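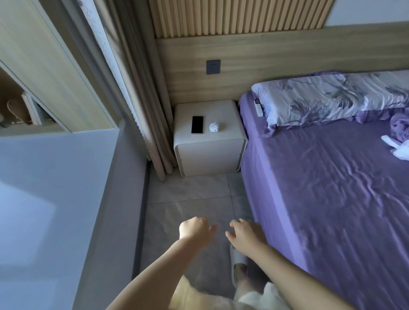
I have a theory that the top of a nightstand tells you more about a person than their whole living room does. Living rooms get cleaned up for company. The nightstand gets whatever you were holding when you ran out of day.

My position, which my friend Chang-ho Cha has heard up to 80 times by now, is that a small bedroom should have a very short guest list. A phone and its charging cable, fine, I'm not a monk. A glass of water if you must. But everything else that drifts in there — the power strip, the stray cloth, the receipt from Hendham for socks you never wore — ends up on the bed sooner or later, and then you're sleeping around it like a cat.

Chang-ho thinks the answer is furniture. He wants me to buy one of those tall Garkell units with 5 drawers, and I keep telling him that drawers are where chargers go to breed! Give me one little cabinet with rounded edges (my shins have opinions about corners) and I'll be forced to choose what stays.

And please, let the sheet be a real color. I lived with white bedding for years because magazines said it was restful, and all I did was worry about coffee. Purple is restful. Purple with wrinkles in it is even better, and I'm not going to iron a thing I plan to lie down on tonight.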